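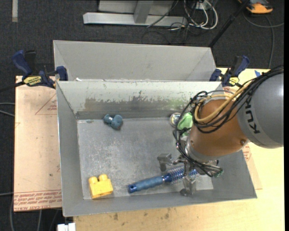

Ordenar una casa o reponer un estante de tienda se descompone, en su mayor parte, en una sola operación repetida: localizar un objeto, cogerlo y dejarlo en otro sitio. El resto (abrir puertas, doblar, fregar) es más difícil, pero casi siempre empieza por ahí. De esa operación trata la galería. El puesto de trabajo es un brazo KUKA sobre un cajón de chapa gris, abierto por arriba, con las paredes inclinadas y el fondo lleno de arañazos; la pinza está sobre un cepillo de pelo azul, redondo, colocado en diagonal. Cerca hay una pieza amarilla de construcción, de dos tetones, y un juguete azulado con forma de mancuerna. Objetos de baño y de cuarto infantil, ninguno diseñado para que lo coja una máquina.

Galería: vaciado de cajón con objetos domésticos
Textos: Thiện Vũ. Revisión técnica: Chiến Âu.
Datasia, mayo de 2018

Nota al pie de foto

Cepillo redondo bajo la pinza. El mango termina en un remate oscuro y brillante con un agujero; el cabezal es cilíndrico, con filas de púas claras, y uno de los dedos metálicos pasa por delante. Segundo cajón gris detrás del primero, sujeciones en la unión de los bordes.

Sobre la tarea

El enunciado que usamos es corto: pasar objetos de un cajón a otro, de uno en uno, sin orden prefijado. No se da al sistema un modelo geométrico de cada pieza. Tampoco se le dice qué es un cepillo. Recibe imágenes, propone un punto de agarre y una orientación, ejecuta, y el intento se anota como válido si el objeto acaba en el cajón de destino. Un objeto que sale fuera de los dos cajones cuenta como fallo, aunque el agarre haya sido bueno hasta ese momento. Chiến Âu prefería contarlo aparte; al final se quedó como fallo y la causa se escribe en la columna de observaciones.

La serie de referencia consta de 2.000 intentos por configuración. Con menos, las diferencias entre un día y otro tapaban las diferencias entre métodos. El surtido es de 16 objetos y se renueva por partes, de modo que en cada serie siempre quedan piezas conocidas junto a otras que el sistema no ha tocado.

Qué se resiste

Los cepillos. Un cepillo redondo ofrece dos zonas de agarre muy distintas. El mango es estrecho y rígido, y admite bien dos dedos paralelos si la orientación es correcta. El cabezal es más grueso y está cubierto de púas que ceden: el dedo toca, la fuerza sube despacio y el controlador puede dar el cierre por terminado antes de llegar al núcleo. El agarre parece firme y se pierde en el traslado, normalmente con un giro previo del objeto.

Las piezas pequeñas en las esquinas. La pared inclinada ayuda a que los objetos bajen al fondo, pero en el ángulo los dedos no tienen sitio a ambos lados. Una persona arrastra la pieza con la yema y la coge después. El sistema, tal como está, intenta el agarre directo. Thiện Vũ tiene en pruebas un movimiento previo de empuje; los resultados no son todavía lo bastante estables para publicarlos.

Los objetos brillantes. Los reflejos dejan huecos en la imagen de profundidad y el punto propuesto cae a veces en el borde del hueco, es decir, en ninguna parte. Con luz difusa mejora. Una cocina o una tienda no tienen por qué tener luz difusa.

Lo que queda fuera

El cajón facilita mucho las cosas y conviene tenerlo presente al leer cualquier cifra de este tipo de ensayo. El brazo no se desplaza. El fondo es plano. El volumen de trabajo está delimitado y la posición de los cajones se conoce de antemano -- en un salón, la primera dificultad es saber dónde empieza el montón. Nada pesa demasiado ni se rompe. No hay líquidos, no hay tela mojada y no hay nadie metiendo la mano.

En marzo hicimos una prueba distinta en Gasach, un comercio de artículos de hogar y droguería, para ver qué parte de la reposición se parecía al vaciado de cajón. Se parecía menos de lo previsto. Sacar el producto de la caja, sí. Colocarlo de pie, con la etiqueta hacia fuera y sin tirar el de al lado, no: ahí la precisión que se pide es otra y el éxito ya no consiste en soltar la pieza por encima de un hueco grande. De las 12 subtareas que anotamos en la trastienda, dos se podían plantear con el montaje actual sin cambiar la pinza. Las demás exigían otra herramienta, otro brazo o una persona.

Sobre la pinza

Dos dedos, accionamiento paralelo. Se probó una ventosa de Plarport en paralelo con las primeras series. Va bien con cajas y envases lisos y no sirve para púas, mallas ni superficies muy curvas. Una herramienta combinada resolvería parte del surtido, a costa de un conjunto más ancho en la muñeca, y en un cajón eso significa perder las esquinas. De momento seguimos con los dos dedos.

El mazo de cables que rodea la muñeca limita la orientación más de lo que parece en los planos. Antes de cada serie se recorre la muñeca a baja velocidad y se comprueba que ni los cables ni la manguera quedan tensos en los extremos. Las posturas que los fuerzan se excluyen en el planificador, lo que deja algunos agarres teóricamente buenos fuera de alcance.

Estado

A la pregunta de si una máquina puede ya recoger los juguetes del suelo, la respuesta de este banco es parcial: puede intentar coger objetos variados en un recinto conocido, con tiempos que una persona mejora sin esfuerzo y con fallos que una persona no cometería. Para la trastienda de una tienda, con caja abierta y producto homogéneo, la distancia es menor. Para una casa, el agarre es solo una de las partes pendientes.

Las tablas de fallos por objeto se pueden pedir a Datasia indicando la serie. La versión con el surtido ampliado, preparada con Đặng, se añadirá a esta misma página cuando esté cerrada la revisión.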